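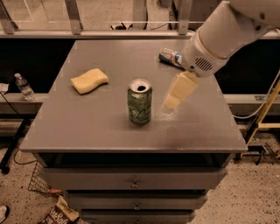
2020-12-19 | Reginald Quintanilla, damper bench

Home Notebook Dampers Gearbox Setup sheets Archive

Rear dampers, chassis two, after the Nusovdale running. Continued from the previous entry, where the left rear was left on the bench with the gas pressure let down.

Starting point: driver reported the car taking a different set on entry to left-handers than to right-handers, both on new tires and on old ones. Radwa Zaki went through the logged damper potentiometers and found the left rear slower to return after the curb at the chicane than the right rear over the equivalent curb on the way out. Same springs, same bars, same click settings on the sheet. Corner weights were checked before the car left the track and again in the shop and they agree with the setup sheet. I was ready to blame the pot calibration, so we did that first.

Pots. Removed both, ran them on the slide against the gauge blocks. Linear, no dropouts, offsets match what is in the logger config. Swapped left to right in the loom and the signal followed the damper and stayed clear of the channel. Closed. Radwa has written the new check values into the config even though they are the same as the old ones, so the date stamp is current.

Dyno

Both rears on the Neveo, one at a time, same clevises, same body orientation (reservoir down). Warm-up was 500 cycles at the low speed before any data was kept. We had been doing fewer than that and I think some of the scatter in the fall sheets comes from it. Body temperature read by the thermocouple strap just under the seal head, and no run started until it was inside the window marked on the wall chart.

Gas force was measured at creep speed in both directions and the average removed. Left and right agree on gas force, so the nitrogen side is not the story. No sign of the floating piston sticking on either unit.

Results in the order they were run:

Right rear, as removed from the car. Compression and rebound both lie on the build sheet curve through the full speed range. Knee is where it should be. Hysteresis loop is narrow.

Left rear, as removed from the car. Compression is on the curve. Rebound is high at low speed, and the gap closes as speed goes up. By 100 mm/s the two units are close enough that I would not have opened the left one on the strength of that number alone. Below it the left is plainly stiffer in rebound. The shape says bleed, and on the rebound side only.

Left rear, repeat after cool-down and second warm-up. Same trace. Overlaid on the first one it is hard to tell which is which.

Left rear, click sweep. This is where it showed. Rebound adjuster was stepped from full open to full closed with one run per setting. The right rear gives an even fan of curves. The left gives an even fan for the first part of the travel and then bunches up, and the last settings toward closed are the same curve over and over. The sheet calls for 14 clicks from closed at Nusovdale. At that setting the left was already making the force the right makes several clicks further in.

I also counted clicks end to end on both. Left has 2 fewer than right. That should have been caught at build and the build sheet has a box for it. The box is blank on the left and filled in on the right. My initials are on both sheets. New rule for this bench: the sheet does not go in the binder with that box empty.

Strip

Bled down the gas, drained the oil into a clean tray, filtered it. Oil from the left was slightly darker than the right but with no metal in the filter paper. Some fine black material, consistent with wear band. Weighed nothing, did not seem worth it.

Main piston and shim stack first. Stack order is right, both sides. Measured each shim with the micrometer and laid it on the glass. All flat, no cracks at the inner diameter, no witness marks where there should not be any. Piston faces clean. Wear band has normal polish all the way around, so no side load to speak of. Shaft is straight between centers. Check ball seats properly, tested with solvent and left standing while I did the next part, and it had not leaked past by the time I came back to it.

Needle and adjuster rod. The needle tip looked all right by eye. Under the loupe there is a bright ring a little way up the taper from where the ring sits on the right-hand needle. So the needle was landing early. Rod length was then compared on the surface plate with the one from the right rear, and the left rod is the longer of the two. Both carry the same part number etched on the flat. The left one came out of the batch we had from Imik in the summer and the right one is from the older stock.

The rest of the Imik batch was in the drawer. Measured every one. They are consistent with one another and all long against the drawing, and the drawing we hold is one revision behind the one Imik has on its paperwork. I do not know yet whether they changed the rod to suit a different needle, or whether it is an error that went through with the revision. Have asked for the change note. Until it comes, that batch is bagged, tagged red and off the shelf.

Rebuilt the left with an old-stock rod. Before closing it up I cycled the adjuster with the shaft dry and counted clicks: equal to the right. New o-rings, new wear band, fresh oil, vacuum filled on the Neveo cart. Gas to the usual pressure.

Left rear, after rebuild. Same warm-up, same temperature window. Rebound now on the build sheet curve at low speed, and the click sweep fans out evenly all the way to closed. Overlay with the right rear is good enough to sign the pair off. Signed, box filled in.

Fronts

Not expected to be affected, the fronts use a different rod. Counted clicks on both anyway while they were off the car. They match each other and the sheet. Did not dyno them. They are due at the next service interval and can wait for it.

Chassis one has dampers built in the spring from old stock. Radwa checked the build records and agrees that none of the Imik rods went into it. I would still like a click count on the rears before it goes on the truck. It takes a few minutes with the car on stands.

What this does to the Nusovdale data

Radwa's view is that the ride height and tire pressure runs stand, as those were back-to-back on the same damper settings and the asymmetry was the same in both halves. The rebound sweep does not stand. On the left rear the last steps of that sweep were not steps at all, and the driver's comment that the car "stopped responding" to rebound there now makes sense. She has flagged those runs in the database and they will not be used for the correlation of the lap simulation. I agree with that. The conclusion in the test report about running the rear more open for long stints comes out of the same sweep and should be pulled until it can be repeated.

I would not throw away the driver comments, only the numbers attached to them. He had the direction of it right on the first day and we spent most of a session on the front bar instead.

Open items

Imik change note on the rod. Reginald, chasing.

Corrected drawing into the binder, old one marked superseded. Waits on the above.

Click count on chassis one rears. Radwa will do it with the car on stands for the brake work.

Repeat of the rebound sweep at Salinas in February. Ask for it early in the plan, before the tire runs, with the track already rubbered in if possible. Same warm-up laps each side of a change – last time we changed clicks on a cold damper at least once and it shows in the traces.

Neveo load cell is due for calibration. It is still inside the certificate, but I would like it done before we build the Salinas sets. Check weights are in the lower cupboard behind the spring rater, and the zero drifted a little over the afternoon. I re-zeroed between every run, and the zero value for each is penciled next to the run number on the paper log.

Low on 5-weight oil and on seal head o-rings. There are enough for one more pair of rears. Order both.

Addendum, same evening. Radwa reran her return-speed comparison using the dyno curves for the left rear as it was at the track, in place of the build sheet curves. The model now reproduces the slow return after the chicane curb on the left side and leaves the right side alone. Plots are in the shared folder under chassis two, rear, rebound.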